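Meinung

Der Roboter räumt auf. Im Rechner jedenfalls

2020-11-28
48 Mal geteilt | 5 Kommentare

Seit ich über Technik schreibe, wird mir der Haushaltsroboter versprochen, und seit ich über Technik schreibe, bringe ich meinen Müll selbst hinunter. Im März saß ich bei einer Vorführung der Firma Lutia, 124 Leute im Saal, und der Satz des Abends lautete: Aufräumen sei im Grunde gelöst. Gemeint war das Aufräumen in einer Simulation. Dosen vom Boden klauben, in den Papierkorb damit, fertig. Jedes Kind kann das, wenn man ihm lange genug droht.
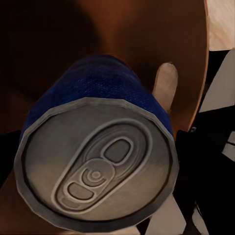 Ich will die Arbeit daran gar nicht kleinreden. Einen Gegenstand zu fassen, ohne ihn umzuwerfen, ist für eine Maschine schwer genug. Nur möchte ich wissen, welche Dose da gegriffen wird. Die bei mir zu Hause ist halb voll, klebt am Parkett und hat eine Delle. In der gerechneten Welt verhält sich eine Dose so, wie jemand es vorher festgelegt hat. Sie tropft nicht, sofern keiner das Tropfen programmiert hat. Und wenn der Versuch misslingt, setzt man alles zurück und beginnt von vorn, tausendfach, über Nacht. Mein Wohnzimmer hat keinen solchen Knopf.

Beim Zulieferer Campbell, dessen Halle ich im selben Monat besucht habe, war man nüchterner. Dort sortiert eine Anlage Kleinteile, immer dieselben, bei immer demselben Licht. Das klappt ordentlich. Als ich fragte, ob sie auch den Pausenraum aufräumen könne, wurde gelacht. Der Pausenraum wird von Hand gemacht, 14 Tassen, jede anders.

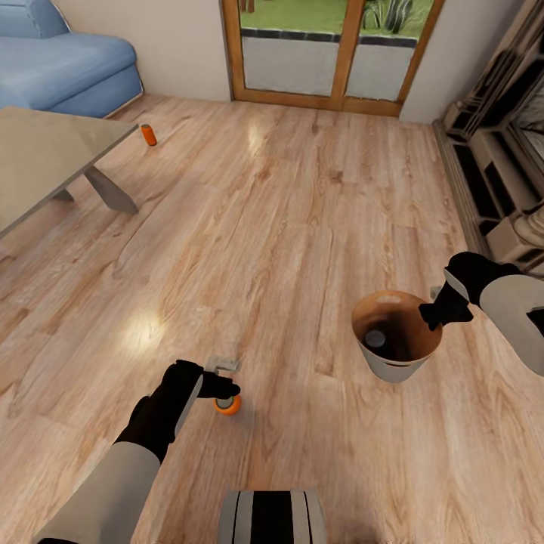 Ekrem Dursun
Kolumnist, schreibt über Technik und Alltag

Ein Zimmer mit Sofa, Tisch und Glastür, eine Dose im Greifer, eine weitere beim Tisch auf den Dielen: So ordentlich möchte ich einmal Unordnung haben. Keine Socken, kein Ladekabel, kein Krümel. Wer daran Fortschritt misst, misst vor allem, wie leer ein Boden sein darf.

Können die Maschinen es also schon? Manches in der Werkhalle ja, in der Wohnung bisher nein. Ich lasse mich gern umstimmen, aber bitte bei mir in der Küche, an einem Abend nach Besuch, ohne dass vorher jemand die Stühle rückt.

Kommentare

Pastside
Mein Saugroboter scheitert seit Jahren am Teppichrand. Mehr muss ich zum Thema nicht wissen.

kendley
Etwas billig, Herr Dursun. Natürlich übt man erst in der Simulation, Piloten machen das auch. Warum soll man echte Geräte verschrotten, bevor das Programm greifen kann?

Pastside
@kendley Piloten fliegen danach aber auch mal.

hm_48
Wer hat bei Ihnen eigentlich die halb volle Dose stehen lassen?

kendley
@Pastside Abwarten.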